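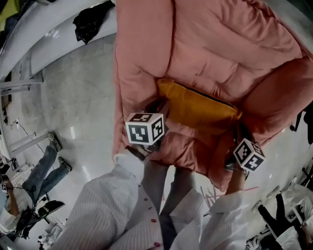

The yellow pillow on the pink cushion, with a gripper in each hand.

In May I started to help with Bindano, our small project at Jorndale, and my part is to show the robot how to handle soft things. I hold one gripper in the left hand and one in the right, and I do the task slowly, the way I want the robot to do it later. The marker cubes on the tips tell the software where my hands go.

A pillow is harder than a box. It bends, and the big cushion under it bends too. Shamim Minhas, who checks the recordings, told me I move too fast when I get bored. She is right – my first 36 tries were mostly thrown away. Now we have 155 good ones, and I learned to keep both cubes turned up so they are not hidden in the fabric.

My arms get tired after one hour on the floor. Next we want to try towels, and I am a little afraid of them. If you have done such work with towels, please write me how you hold the corners.

2 comments
Share 36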